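Cable sorting tables move to the ground floor at Prarnalau

The cable sorting tables at the Prarnalau reuse centre have moved down to the ground floor workshop, next to the goods door. 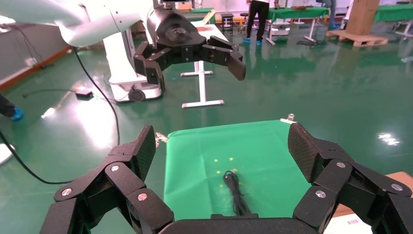 The work had been done upstairs for the past three years, in a carpeted room that was reached by a single lift. Boxes of leads often sat by the door until late afternoon before anyone could bring them up. Deliveries can now go straight from the van to the tables.

Leads are untangled, wiped down, tested and wound into a coil before they are packed. The tables have green cloth covers, which the centre chose so that black cable shows up well and small screws don't roll off on to the floor. Blue overshoes must be worn in the workshop at all times, and visitors will find a box of them at reception.

Sandamali Haque, who runs the workshop, said the old room had been a daily nuisance.

"We were carrying everything up and then carrying it all down again," she said. "A box of power leads is heavier than people think. Some mornings the lift was out and we simply didn't start."

The centre handled 4,000 leads last year. Most came from office clearances, with a smaller share from schools and from households using the drop-off point in the car park. Of the total, 610 failed their test and were sent to be stripped for copper.

Local repair firm Voltis takes the largest part of the sorted stock and has agreed to go on doing so until December. The rest is given to 47 community groups and schools on the centre's list, or sold by the box.

Coiling is still the slowest job. Leads that are wound too tightly can be damaged near the plug, and those wound too loosely come undone in the box – a regular complaint from the groups that receive them. New starters spend their first morning on coiling alone.

"You get a feel for it," Ms Haque said. "Let the cable go the way it wants to go, and don't wrap it round your elbow."

The drop-off point stays where it is and opens at 9am. Cables should be brought in a bag or box, with any batteries taken out and kept separate. Extension reels and anything with a cut or burnt lead can't be accepted.

The upstairs room will be used for storing monitors.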